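Dropping the home phone

We finally gave up the landline in December. The number had been ours for so long that it was still written on the inside of a cupboard door, next to the old vet's. I rang Denach to cancel, waited on hold, and was asked three times whether I was sure. I was. The only people who still called it were my aunt and a man selling solar panels.

The replacement is a plan from Todier, with calls over the internet and a mobile thrown in for $6 a month extra. Setting it up took most of an evening. The instructions want you to move the old number across before you cancel the old service, and I had done it in the opposite order. Custódio Esteves, who lives two doors down and used to install phone systems for offices, told me to ring back and ask for the porting team by name. That worked. The number came back to us a few days later, last four digits 2087, same as ever. 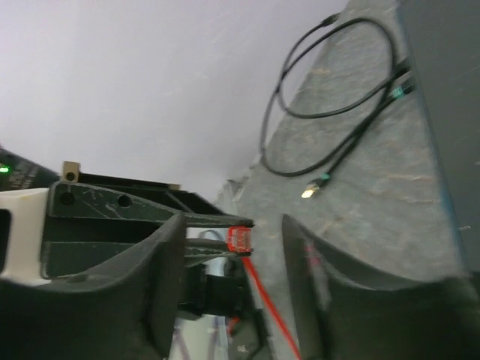 My aunt took longer to sort out than the phone company did. She is used to a handset on a wall and doesn't like a call that starts with a ringing tablet. I bought her a Belance speaker phone with big buttons and stored our number under the first one. What she couldn't get past was the wiring. Thin black cable that lies around in loops bothers her, and she wanted to know which end went into what. I put a sticker on each plug and wrote the same words on a card for the fridge. She hasn't rung to ask since.

Call quality is better than I expected. There is a slight delay when both of us talk at once, and on the old line there wasn't. It drops out if the power does, so I keep the mobile charged. Anyone with a medical alarm should check with the alarm company first, as some of the older ones won't work over the internet at all.

The last Denach bill came to $111, with a final month on it that I still think I didn't owe. I've written to them and have had one reply, asking for my account number, which was at the top of my letter.

A few people have asked about Ramalho, the other provider that covers our street. I looked at them. They were cheaper by a little, but the plan stopped at 100 calls a month and my aunt can get through a fair share of those on her own.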